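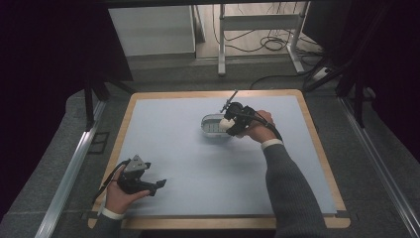 According to the program office at Deligiannis, the first question to settle in this period was whether the two hand-held gripper designs could be compared on equal terms, given that the earlier set of trials had used different operators for each. The office asked that the answer be given before any figures, and the report has been arranged accordingly.

Progress Report: Comparison of Hand-Held Grippers for Small-Part Placement
13th September
Submitted by the Traseck Project Office, Remville

1. Response to the question raised

The two designs can be compared on equal terms as of this period. Every operator now works with both designs, and the order in which they are used is changed from one session to the next. Results collected in April under the previous arrangement have been kept on file but are excluded from the figures below. The project office does not intend to return to them.

2. Work completed

The comparison covers two finger sets, referred to in the work plan as the short set and the long set. Both are fitted to the same black hand-held body, so that the operator's grip and the cable connection do not change between runs. The operator holds one gripper in each hand and works at a table covered with a pale sheet. Tasks consist of picking up a small object, placing it in a shallow container, and taking it out again.

A total of 2100 runs were recorded in the period, divided equally between the two finger sets. The work was carried out by 24 operators, all of whom completed the introductory session at Remville before their first recorded run. Of the recorded runs, 325 were set aside at review. The main grounds were loss of the position signal and objects placed outside the marked start area. The remaining runs have been passed to the Cekthorpe group for use in the arm trials described in Section 4.

3. Findings to date

The short set gives better control when an object must be lowered into a container and released close to the wall. Operators made fewer second attempts with it, and they reported less strain in the wrist at the end of a session. The long set is preferred for lifting an object out again, as the body of the gripper stays clear of the container's edge.

Neither set performs well with very thin items lying flat. In these runs operators tended to push the item against the container and close the fingers on whatever edge was raised. This is an acceptable method for a person, but the Cekthorpe group has advised that it will be difficult to reproduce on an arm without a force reading at the fingertip. The matter is open.

Cable handling remains the most frequent complaint. When both hands are in use, the cable from the right-hand unit can lie across the sleeve and pull slightly when the arm is extended. A lighter cable was tested for part of the period. It reduced the pull but failed at the connector on two units, and the original cable has been put back into service.

4. Transfer to the arm

The short set has been mounted on the test arm at Cekthorpe, and basic opening and closing commands have been checked against the hand-held readings. Agreement is good at the middle of the range and poor when the jaws are nearly closed. A revised calibration table has been prepared but has not yet been applied. Mounting of the long set is delayed pending delivery of an adapter plate, which was returned to the supplier with the wrong hole spacing.

5. Changes to the work plan

The project office requests approval for the following changes:

Thin flat items to be moved to a separate task group and reported separately.
The second controller comparison to begin after the revised calibration has been applied.
The cost of replacement connectors to be charged to the equipment line, with no increase in the total award.

No change is requested to the final delivery date.

6. Next period

Work will begin with the revised calibration, followed by a repeat of the closing tests on the arm. Operators at Remville will continue with the existing task list until the adapter plate has been received and checked. The review procedure will also be amended so that a lost position signal is reported to the operator during the run, allowing it to be repeated in the same session. A draft of the amended procedure will be sent to Deligiannis for comment before it is adopted.

Contact: Traseck Project Office, Remville | Copyright Traseck. All rights reserved. | Back to top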